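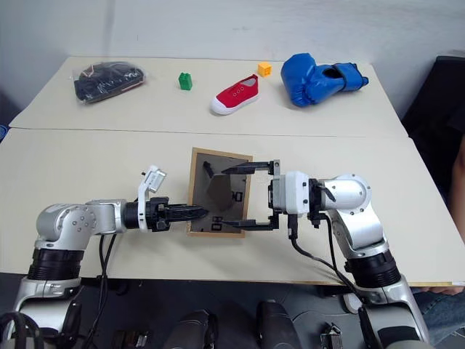 **Kahsay bimanual handover, interim report to Stedus, April**

Work package 2 covers in-air regrasping of flat, rigid objects: one arm picks, the second arm takes a grip while the object is held upright, and the first arm releases. The baseline policy was trained on single-arm picks plus a scripted transfer. The current policy is trained end to end on teleoperated demonstrations of the full transfer.

**Status**

- Demonstration collection: complete. Over 200 demonstrations accepted after review.
- Object set: 16 objects, of which 9 are used for training and the rest held out.
- Training on the Rolasia cluster: complete for the current policy. The ablation without wrist views is queued.
- Evaluation on held-out objects: in progress.

**Method changes since the last report**

The release condition no longer depends on a fixed delay. The giving gripper opens when the estimated load on the receiving side passes a threshold and stays there for a short window. The threshold is set per object class. We tried a single value for all classes and dropped it, as light objects never reached it.

The receiving arm now approaches with its fingers fully open and closes late. Early closing was the main cause of edge strikes on thin items such as the picture frame, whose glass panel also gives poor depth readings. Grasp targets for that object are taken from the wooden border only.

Soft items (the shoe, the boxing glove, bagged clothing) remain in the set for single-arm picks and as background clutter. They are outside the scope of the transfer task until work package 3.

**Open issues**

1. Reflections in glossy surfaces still shift the pose estimate between consecutive steps. Filtering helps but adds lag.
2. Cable drag at the wrist produces a small bias in the load estimate at some arm poses. Lurnura is preparing a pose-dependent correction.
3. Calibration between the arms drifts over a long session. We recalibrate each Monday, and this may need to be more frequent.

**Next period**

Finish the held-out evaluation, run the ablation, and freeze the object list for work package 3. No change to budget or staffing is requested.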